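Gripper comparison, bench 2: pre-run safety checklist with comments
Site: Grallirholm test kitchen
Date: 10 July 2018
Completed by: Vanderleia Amaral
Grippers under trial: Duseck parallel (two-finger), Donow soft three-finger
Wrist camera: Adjei, fitted for both

Mark each line OK, ACTION or N/A. Comments go under the line they belong to. A line marked ACTION stops the run until it has been signed off again.

SECTION A — ARM AND BASE

A1. Base bolts tight, witness marks lined up. OK
A2. Emergency stop within reach of the operator's seat. OK
Moved to the left of the keyboard after the May inspection. Please leave it there.
A3. Emergency stop tested with the arm moving. OK
Tested at low speed with each gripper fitted. The Donow keeps its air when the arm stops, so it goes on holding whatever it has. The Duseck also holds. Neither drops the load.
A4. Speed limit set for shared working. OK
A5. Cable run clear of the elbow joint through full travel. ACTION
The camera lead rubs on the elbow cover when the wrist turns past its halfway point. Re-tied with a longer loop at 10 cm from the joint. Checked again, now OK.

SECTION B — GRIPPER FITTING

B1. Correct mounting plate for the gripper in use. OK
The two plates look alike from the front. The Donow plate has the extra air port on the side. Both are now marked with tape.
B2. All mounting screws present and tightened. OK
Duseck takes 8 screws, Donow takes fewer and needs the locking ring as well.
B3. Finger surfaces clean and undamaged. OK
One Donow finger has a shallow nick near the tip. Not through the skin. Look at it again before the next session.
B4. Grip force set to the food handling value, not the factory value. ACTION
Duseck had gone back to the factory value after the controller restart. It does this every time. Set to 42 per cent and saved under a new name. I have asked for a prompt on the start screen, as a line on a checklist is easy to skip.
B5. Open and close through full travel, nothing in the jaws. OK
B6. Gripper swap done with arm power off. OK
Swap took roughly 10 minutes. Most of that was the air line.

SECTION C — CAMERA

C1. Camera bracket firm, no play by hand. OK
C2. Picture live on the operator's screen before the arm is enabled. OK
C3. Fingertips visible in the camera view with the gripper open. OK
With the Donow fitted the fingers hide more of the table than I would like, and the operator has to back off to see what is under the wrist. The Duseck is better on this point.
C4. Lens clean. OK
Wiped before the start and again at the swap. Add a cloth to the bench kit.

SECTION D — BENCH AND APPLIANCES

D1. Bench top dry and free of crumbs before the start. OK
D2. Sharp items removed from the arm's reach. OK
D3. Appliance lids seated. OK
D4. Appliance leads kept out of the arm's path. ACTION
See comment below.

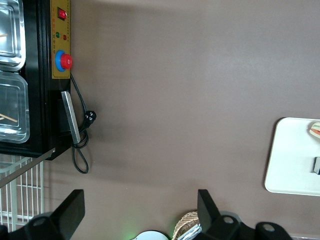 Leads are the point I would raise first from this inspection, for either gripper. A low approach to the right of the food warmer brings the fingers down towards the bench, and a loop of cable is easy to catch and hard to see coming when the operator is watching the food. The warmer's black lead comes out near the red and blue knob and curves over the table top, with the plug lying beside the metal handle. Lead and plug are to be gathered up and clipped behind the warmer before any run on that side. If the warmer is needed on, the lead goes straight back to the wall.

D5. Handles and knobs that stick out noted in the run plan. OK
The knob and the handle are both inside the low approach zone. Added to the plan as keep-clear points.
D6. Loose foil, film and paper kept to what the task needs. OK
Foil is fine with the Duseck. The Donow tends to drag it.

SECTION E — SIGN-OFF

E1. All ACTION lines closed or carried over. A5 and B4 closed. D4 carried over.
E2. Gripper cleared for supervised runs: Duseck yes, Donow yes, both away from the warmer until D4 is closed.
E3. Cleared for unsupervised runs: neither.
E4. Items to order: cable clips, lens cloths, one spare Donow finger.

Signed: V. Amaral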